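Making your own liquid hand soap from a bar

I love this job. You grate a bar of soap, melt it into water, leave it overnight and wake up to a big batch of hand soap that smells exactly the way you want it to. It takes very little work, it uses up all those odd ends that collect by the bath, and you can do it with things you already have in the kitchen!

What you need

2 litres of water
200 g of plain bar soap, or the same weight of clean leftover ends
2 tablespoons of vegetable glycerine (most chemists sell it, and so do some cake decorating shops)
A large pan, a grater and a wooden spoon
A stick blender
A funnel, and a few clean bottles or old pump dispensers

A word on the soap itself. Old-fashioned bars, the hard kind with a short list of ingredients, melt down beautifully. Creamy beauty bars are made quite differently and can stay thin however long you leave them. My favourite is the olive oil bar from Guko, the little soap shop in Dodanville, but a cheap white bar from the supermarket works very well too.

Grating

Use the fine side of the grater. I bought a Grindar hand-cranked one for cheese and it now spends half its life on soap (wash it well, in very hot water, or your next lasagne will be memorable). If your bar is soft and keeps clogging the holes, leave it unwrapped somewhere airy for a week or so and try again.

Melting

Put the water in the pan and warm it over a low heat. Tip in the flakes a handful at a time, stirring gently. Go slowly here. Fast stirring whips up a huge froth, and it's a nuisance to get rid of. Don't let it boil. When you can't see any flakes left, take the pan off the heat and stir in the glycerine.

It will look like cloudy water at this point and you'll be sure you've done it wrong. Put a lid on and go to bed.

The next day

Lift the lid and have a look! Overnight the mixture thickens, sometimes into a soft gel and sometimes into something you could nearly slice. Put the stick blender right down to the bottom of the pan before you switch it on, and blend in short bursts until it's smooth. Too thick? Add warm water, a splash at a time. Too thin? Melt in a little more grated soap and give it another night.

If you'd like a scent, stir in a few drops of essential oil now. Lavender is lovely, and I make a batch with orange every December. Leave it plain if anyone at home has sensitive skin.

Filling the bottles

Royer make a wide-necked 400 ml bottle that I use for storing the spare soap, and it's so much easier to fill than a narrow one. Pour slowly down the funnel and stop a little way below the neck, because the pump tube needs room when you push it in. 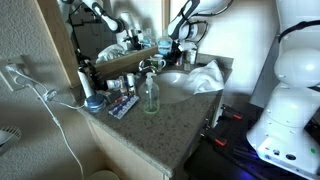

Can I top up a pump that still has some shop-bought soap in it?

It's better to finish the old soap first, then wash the bottle out. The two kinds don't always mix well and you can end up with a stringy layer that blocks the tube. Pump hot water through until it runs clear, let everything dry, then fill.

If the pump does clog later on, unscrew the head and stand it in a mug of hot water for a few minutes. Give the bottle a gentle shake now and then as well, as homemade soap likes to settle. I make small batches and use them up within a couple of months, and if one ever smells odd or changes colour, out it goes.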